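Ritier Handset Program: Progress Report to the Hutapea Fund
Prepared by Hafiz Sembiring, project lead
Sunday, June 14, 2026

Summary

The grant pays for the design and first pilot build of the Ritier, a low-cost 4G phone for rural users in the Bullumville area. This report covers the period since the February report. The second prototype board is finished and working. The pilot units have been built and most are with users. Battery life has met the target. The camera has not, and the software is four weeks behind the plan. We are not asking for more money in this period, but we are asking to move part of the tooling budget, as set out near the end.

Hardware

The second board revision came back from the factory in good order. The first revision had a fault in the charging circuit that made the phone restart when it was plugged in at a low charge level. The circuit was redrawn and the fault has not come back in bench testing or in the field.

The case has changed slightly. The February version was 11 mm thick. Moving the speaker to the bottom edge brought it down to 10.4 mm and left room for a second SIM slot, which users in the first interviews asked for more than any other feature. The back cover still comes off without tools, and the battery can be replaced by the owner.

Screen supply was a problem in the spring. Our first supplier dropped the 5-inch panel we had chosen, and the replacement panel is a little dimmer. Outdoor reading is acceptable but it was better before. We have samples of a third panel and will decide on it before the next board order.

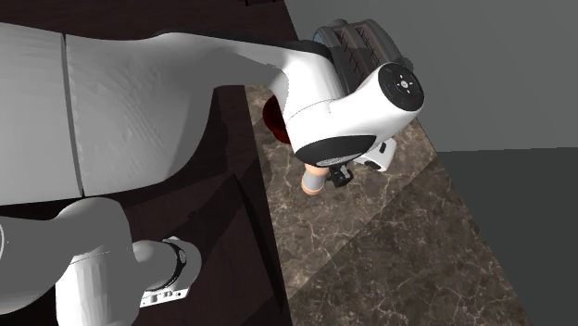
Battery and radio

The target was two full days of normal use on one charge. In our standard test the phone ran for 52 hours, with 28 minutes of calls a day, messaging, and light browsing. Standby drain improved after Slamet Jugah's team found that the radio was searching for 4G bands that are not used in this country. Turning those off saved more power than any other change this year.

Call quality is good on both local networks. Data speed at the edge of coverage is lower than on the two commercial phones we compare against. We think the antenna position is the cause, and a revised layout is in the next board.

Software

The phone runs Etasness, our trimmed build of Android. The main delay is here. The work on the update system took much longer than planned, and we held back the pilot release until an interrupted update could be recovered without sending the phone back to us. That now works. The contact backup feature was pushed to the next period.

Open bugs stand at 140, down from 324 in the February report. Of those still open, nine are rated serious. Six of the nine concern the camera app, which is slow to start and sometimes saves a blank file. The other three are in the keyboard and only show up when switching languages quickly.

Pilot

We built 285 pilot units. Handouts began in Bullumville and the villages north of it, and the remaining units are being kept for the second group and for repairs. Users were given a short printed guide and a phone number to call for help.

Most calls to the help line so far are about setting up the second SIM. The guide did not explain it clearly, and that page has been rewritten. A smaller number are about storage filling up, mostly from video received in messaging apps. We are looking at whether 32 GB is enough for the retail model. Going to 64 GB would raise the parts cost, and we do not have a firm quote yet.

Budget

Spending is within the approved total. Tooling came in under budget after we reused the button molds. Software is over, due to the extra weeks on the update system. We request approval to move the unspent tooling money to software testing. A revised budget sheet is attached.

Next period

Fix the nine serious bugs and release the next Etasness update to all pilot phones.
Choose the final screen panel.
Order the third board revision with the new antenna layout.
Hand out phones to the second pilot group.
Get quotes for the 64 GB part.

Questions on the hardware sections can go to Slamet Jugah, and all others to me.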